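Kitchen and Table > Setting up

Printed tablecloths - do you plate up over the pattern or put something plain on top?

remi_arroyo
Hello all, long-time reader and not much of a poster. My aunt gave me a checked tablecloth in August, white and a sort of sandy beige, with teapots and cups and little red-orange cakes all over it, and starfish as well, which I can't quite connect to the teapots but I've grown very fond of them. My sister thinks it's far too busy to eat off and wants me to lay a plain runner down the middle. I've got six coming for lunch on Wednesday and I'd love to leave it showing. My feeling is that if the crockery is all white and there's only one bright thing on the table, it holds together quite nicely. I've been having a play with it this morning, just a couple of white dishes and the tomatoes in the glass bowl with the wavy rim.

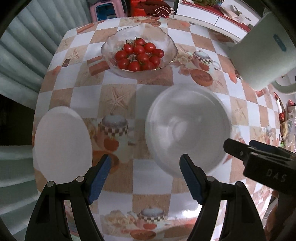
The other thing I keep going back and forth on is whether the tomatoes should stay on their stems. I like the bit of green in the middle of all that red, but my sister says guests don't want to be wrestling with stalks while they're trying to have a conversation. Any thoughts very welcome, I've got two days to make up my mind!
Remedios

putow_pete
Leave the cloth alone, it's cheerful. I'd go easy on the tomatoes though. You've already got red cakes printed on there, so the colour's taken care of, and I'd put a green salad in the glass bowl.

GrulterlowGran
I'm going to disagree with Pete, sorry love. The red picks up the red in the cakes and that's exactly why it works. We've had a cloth with lemons on it for 20 years and I always put a lemon or two out with it, and the grandkids hunt for the real ones.

Stems on, by the way. They smell of the garden and people can pull their own off.

fullell_road
Runner, every time. I know I'm in the minority here but a pattern under food makes me feel like I'm losing my fork. Your sister has a point. Could you meet in the middle and use plain placemats? Ours are oatmeal linen and they'd sit well with that beige.

putow_pete
Placemats on checks, Fullell? You'd cover the teapots and then what's the cloth for.

fullell_road
You'd still see plenty round the sides, Pete, unless you're using dinner trays.

mrs_bermúdez
Practical question from me - is it cotton or the wipe-down kind? If it's cotton I'd keep the dressed salad in the deeper dish and serve from that. Oil on a pale square is a devil to shift. I soak mine overnight in cool water with a bit of dish soap, then wash at 30.

remi_arroyo
Cotton, and thank you, I hadn't thought about the dressing at all. Gran, I'm with you on the stems. Fullell, I tried placemats this afternoon (only had blue ones) and it looked like a ferry cafeteria, but I'll ask my neighbour if she's got anything plainer. Pete, there will be a green salad as well, so you'd be catered for.

GrulterlowGran
Let us know what your sister says on the day!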